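Thu 30 January
Notes by the lab instructor, Manipulation Methods, unit 8

Okay, so last time we got as far as grip force and then ran out of clock, which was my fault (I do go on about springs). I want to pick up with the part of the course people tend to skim, the house rules for collecting demonstrations with hand-held grippers. They look like housekeeping. They're also the reason one batch of recordings can be used by another group two years later, so please read them even if you think you already know them.

First, where do the rules come from? There are proper published standards for industrial robot safety, and we'll spend a whole session on those in unit 9. A hand-held gripper with a person on the end of it sits in a funny spot, though. It has no motors driving it across the room, so a lot of the machine-safety material doesn't bite. What we have instead is a house document, the Prokden handbook, which began in August as a page of my own grumbles and has been growing ever since. I'll quote section numbers when I can remember them.

Section 2 is about the table. Use an ordinary one. Keep the cloth on if it has a cloth, and pull it flat before you start, because a ruck in the fabric will catch a fingertip and then you've recorded a fight with a tablecloth. Things that belong in the room can stay at the back. What you may not do is move the background stuff halfway through a set! If a carton is on the far side of the table for take one, it stays there until the set is done. Write the layout in the log before the first grasp – a quick sketch is fine, mine are terrible.

Section 3 is about the grasp itself, and I love this section. Come in with the fingers open wider than you think you need. Close on the sides of the object, with the pads doing the work and not the hard edges of the linkage. Once you have contact, stop squeezing. Students nearly always over-grip soft packaging the first few times, and you can hear it happen (crackle crackle). Hold for a beat before you lift so that the moment of contact is easy to find later. If there's a printed label, try to leave most of it showing, as whoever tags the data will be very grateful to you.

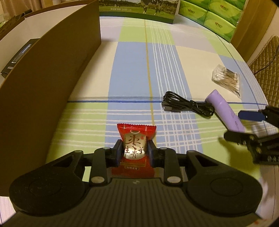

One reader of the draft handbook, Satum, wrote back that the rule on holding still is too vague, that "a beat" means half a second to one person and two seconds to the next, and that if we want the pause to be findable by software we should give a number and stick to it. Fair point! I had resisted a number because people start counting under their breath and then their hands go stiff. But I've come round, mostly, and the next revision will say one full second. If you find yourself counting out loud, count quietly.

Back to the small snack packet held between the blue pads, which is a nice case for section 3. Flexible packets give under the fingers, so the opening you read off the gripper tells you less about the object's size than it would with a block. Log it as "flexible pack" and leave the width field blank. Please don't guess a width. A blank is useful to me and a guess is poison.

Section 4, batteries and cables. Loose cells get handled gently and never end-to-end against metal, and if one is dented it leaves the table and goes in the bin by the door marked for it. A cable is allowed as an object in its own right, coiled, but record which way the plug points at the start. You would be amazed how much trouble that one field has saved us.

Section 5, two grippers. When both hands are in play, one is the mover and the other waits. The waiting gripper may hover near its next object, but it doesn't close until the mover has let go. We had a set of 400 takes at the Bauerfeind bench where both hands closed whenever they felt like it, and sorting it out ate almost 62 hours. I'm still a bit sore about it, as you can tell.

Section 6, stopping. You may stop at any time for any reason. Tired wrist, itchy nose, phone. Say "void," open the fingers, put the object down, start over. A voided take stays in the folder with its flag on. We don't delete bad takes, we label them – a folder with only successes in it makes me suspicious.

For next week, read sections 2 to 6 again and bring one rule you'd change, with the wording you'd use instead. One paragraph is plenty.

Related items
Unit 7: Springs, pads and grip force
Unit 9: Industrial safety standards, a first look
Prokden handbook, change list
Ondudau log sheet (blank)
Labeling voided takes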